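Steamed food, handout 4: filled buns
Tutor: Hanne Laxdal

Check the water in the base before the basket goes on. Line up the plate on one side and leave room for the lid on the other. Space the buns out, as they swell.

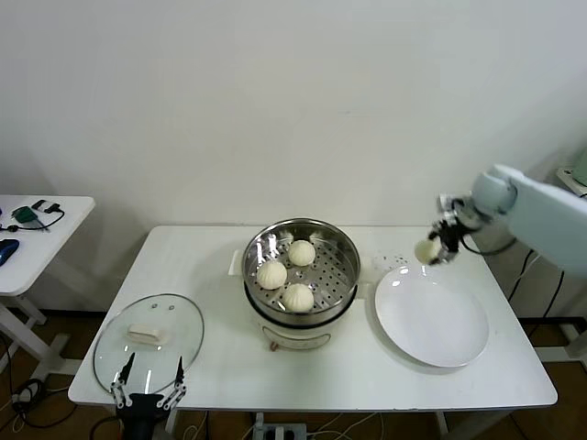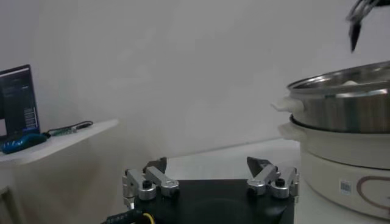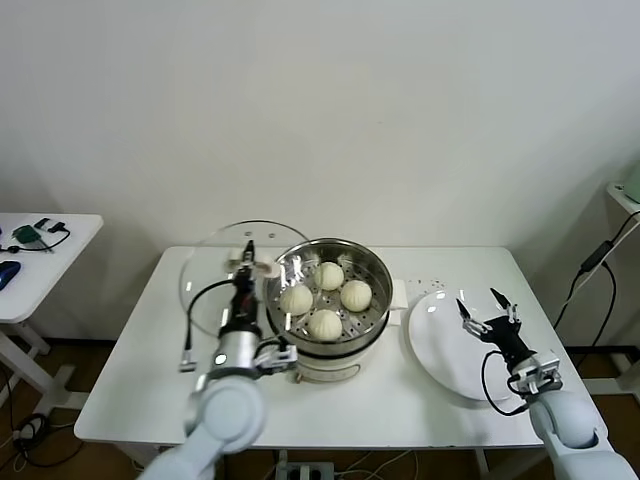
Fig. 2. The electric steamer with its white base. First picture: three buns in the basket, lid flat on the table. Third: four buns.

Lift the lid away from your face. Move the buns to the plate with tongs, pleats up. Cold buns can be steamed again next day. Recipe sheet: page 77 of the course folder.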